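About Jatlow Tennis

Search this site
Search
Enter keywords

Jatlow Tennis is a tennis school and members' club with indoor and outdoor courts. We teach children from age four, teenagers who play for their school teams, adults who have never held a racket, and a small group of tournament players. We are privately owned and have been run by the same two coaches since we opened.

How we started

The club was set up by Zineb Abou Zeid and Noémi Kerekes, who met as college players on opposing teams and later worked together at a resort program. Resort coaching meant a new set of faces every week. They wanted to work with the same players for years at a time, so when a former roller rink came up for lease they took it and put in indoor courts. The lease started in March, and the first lessons were given before the lobby had any chairs in it.

The building had been called Jatlow Rink, and people in the neighborhood kept calling it Jatlow no matter what was on the sign. After one season under another name we gave in and changed ours to match.

The outdoor courts came later. They are hard courts with the same surface the high school league uses, and they have lights until 10 p.m. from spring through fall. We also have a short practice wall on the parking lot side, open to anyone during club hours. You don't need to be a member to use it and you don't need to sign in.

Who teaches here

Zineb directs the adult program and the tournament group. She played singles and doubles in college and spent several years on the lower rungs of the professional tour, mostly on clay. Her own coaching leans on footwork and on the return of serve, which she thinks most club players practice far too little. She strings most of the rackets that come through the shop.

Noémi directs the junior program. She grew up playing in a club where children shared courts with adults, and she has kept some of that at Jatlow - on family evenings, juniors and parents play in the same draw. She writes the lesson plans for every junior level, and all of our coaches work from them.

Our other coaches work part time or full time depending on the season. All of them are certified, all have passed a background check, and all have current first aid training. New coaches assist on court for a full session before they are given a group of their own.

The junior program

We have 211 juniors enrolled this season. They are placed by level first and by age second, so a ten-year-old who has been playing for three years may be in a group with twelve-year-olds. Nobody is moved up in the middle of a session unless the coach, the player and the parents all agree to it.

The youngest groups use red balls and short courts. The next level uses orange balls, then green, and then the standard yellow ball on a full court. Some players go through these stages quickly and some stay with the green ball for a couple of years. Moving to the yellow ball too early tends to produce a big looping grip change that takes a long time to undo, and we would like to avoid that where we can.

Match play begins at the orange ball stage. Juniors keep their own score and call their own lines, with a coach nearby to settle things if needed. We teach the scoring in the first few weeks, including tiebreaks, and we expect players to shake hands at the net whatever the result.

The adult program

Adult lessons run mornings and evenings. The beginner course is eight weeks long and assumes you know nothing. It covers grips, the forehand and backhand, the serve, basic volleys, and enough doubles positioning to join a social game without getting in your partner's way. Rackets are provided for the first two weeks, after which we ask that you bring your own.

After the beginner course, most adults join a drill group or one of the club ladders. There are ladders for singles and doubles at three levels. Matches are arranged between the players, and results are entered at the desk or by email. If you don't play a match for a month you drop to the bottom, though you can ask for your spot to be held if you are injured or traveling. 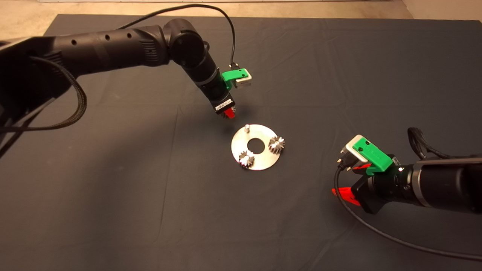 Do I have to be a member to take lessons? Lessons are open to everyone, and members pay a lower rate and can book courts further ahead.

Membership

The club has 398 members, counting adults and juniors together. There are individual, couple and family memberships, each paid monthly or yearly. A membership covers outdoor court time, the ladders, family evenings and the use of the ball machine. Indoor court time is charged by the hour in the cold months, when demand is highest, and is included the rest of the year.

Members can book a court up to seven days ahead. Non-members can book two days ahead. If you can't use a booking, please cancel it at least four hours before so that someone else can have it. Repeated no-shows lose advance booking for the rest of the month.

We don't have a dress code beyond proper tennis shoes. Running shoes mark the indoor surface and are hard on the ankles, and the desk will turn you away if you are wearing them. Loaner shoes are available in most sizes.

Competition

Jatlow enters teams in the county league, in men's, women's and mixed divisions. Team tryouts are held before each season and are open to members only. Zineb chooses the teams from match results, and the lineups are posted on the board by the water fountain.

The tournament group is by invitation and currently has 33 players. Most are between 12 and 17. They train four afternoons a week, with fitness work included, and they play weekend events within driving distance. Several former members of the group have gone on to play for college teams, and a few have come back to coach summer camps here.

We host two open events of our own. The Benkirane Cup is a doubles tournament for adults, named for the family that owned the rink before us and gave us very good terms in the early years. The Kirus Junior Open is a green and yellow ball event that takes its name from Kirus Printing next door, who supply the draw sheets and the trophies. Both are played on the outdoor courts and move inside if it rains, with shortened sets if the indoor courts fill up.

The shop and stringing

The shop sells balls, grips, strings and a small range of rackets. You can borrow a demo racket for up to a week, and the fee comes off the price if you buy. We don't carry much clothing.

Stringing usually takes two days. If you play in the tournament group or on a league team and you break a string before a match, tell the desk and we will do what we can the same day. Bring the racket in with the broken strings cut out evenly from the middle - leaving one broken string under tension can warp the head. If you don't know what tension you use, we will look it up from your last visit, or start you in the middle of the range printed on the racket.

Summer camps

Camps run weekly through the school vacation, full day or half day. Mornings are for lessons and drills. Afternoons are for games and matches, with a long break indoors during the hottest part of the day. Campers should bring lunch, a hat, sunscreen and a water bottle with their name on it. Camp fees are the same for members and non-members.

Help with fees

A share of the income from both tournaments goes into the Bikora Fund, which pays lesson and camp fees for local children whose families could not otherwise cover them. Schools can refer a child, or a parent can ask at the desk or write to Noémi directly. The form is one page long. We don't publish the names of the children who use the fund, and the coaches on court are not told which players are on it.

We also collect used junior rackets in good condition. There is a bin inside the front door. Rackets with cracked frames can't be repaired and should go in the trash.

Getting here and opening hours

The club is open from 7 a.m. to 10 p.m. every day except major holidays. Parking is free in our lot and, after 6 p.m., in the Kirus Printing lot next door. The entrance is on the side of the building, up a ramp. The lobby, restrooms and all indoor courts can be reached without stairs. Spectators are welcome at lessons and matches but should stay behind the netting and keep phones on silent.

If it has rained, please check the outdoor court status on our phone line before you drive over. The message is updated by 8 a.m. and again in the early afternoon.

Working here

We hire coaches, desk staff and camp assistants. Camp assistants must be at least 16 and should have played for a couple of years. Coaching applicants will be asked to run a short session on court with one of our junior groups. Send a letter and a list of your playing and teaching experience to the office.

Page last updated 09/06/2024

Recent from the club
Fall session placement dates for juniors
Benkirane Cup: how the doubles draw works
Ladder rules, revised
Choosing a first racket for your child
Indoor court rates for the winter

Get the Jatlow newsletter
Enter your email address
Sign up
We send one email a month. You can unsubscribe at any time.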